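8/23/25

Rain all morning and the bus was late, so I walked the last bit along the canal with my hood up and arrived looking like something out of a drain. Farzana Cassim had the kettle on already, bless her. She has been in the canteen kitchen longer than any of us and still comes in before her shift to have ten minutes to herself, and then spends them making tea for other people.

I've been meaning to write about the clearing bench for a while now and keep putting it off, mostly because I change my mind about it between breakfast and supper. When Zimport first told us the arms were coming I was cross for a good fortnight. I had done the scraping and racking for years and never liked it much, but it was mine, and I knew how I wanted it done. Plates one way, cups another, rubbish out of sight before anyone came through. Then in came Itia, which is what they call the system, and I was moved to a stool with a clipboard and told I was a minder. A minder! My mother would have laughed herself silly.

Well, I have minded it now for 22 shifts and I'm softer about it than I was. My back is better, for one thing. I used to go home and lie on the carpet before I could think of cooking, and this week I went home and cooked a proper fish pie and then rang my sister for an hour.

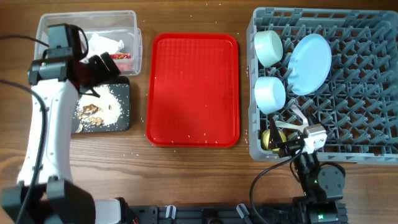
Does it save us any work? Some of the bending and lifting has gone, but the watching is work too, and at the end of a shift I'm tired in the head where I used to be tired in the knees.

Rice is still the great enemy. It gets everywhere and it always has, long before there were any machines in the place, and I keep a damp cloth in my apron pocket and go round after it out of habit. Farzana thinks I should leave it and write it on the sheet like we were told, so that the Motport people who look after the software can see what's left behind. She's right, I suppose. But I was brought up to wipe a table when I see it wants wiping, and I can't sit there with my hands folded.

What I miss is the talk. There used to be 2 of us at the sink side by side, and you'd get through a whole family wedding, dress and seating plan and all, in the time it took to do the lunch things. Now one of us minds and the other is out front with the trolley, and we have to save it up for the break. I said as much at the meeting, and Tennant, who manages our side of things, wrote it down and said he would look at putting the stools together on the late shift. He didn't promise, and I thought better of him for that.

The hours have stayed the same so far — 40 a week, same as before — and we have it in a letter, which I've put in the drawer with the passports. The younger ones want to learn the proper setting up, and there's a course with 10 places on it. Farzana has put her name down. She wants me to go with her, and I said I'd think about it, and I have been thinking about it all the way through the washing up here at home, which I still do by hand.

Must remember to take my other shoes in tomorrow, these are soaked through.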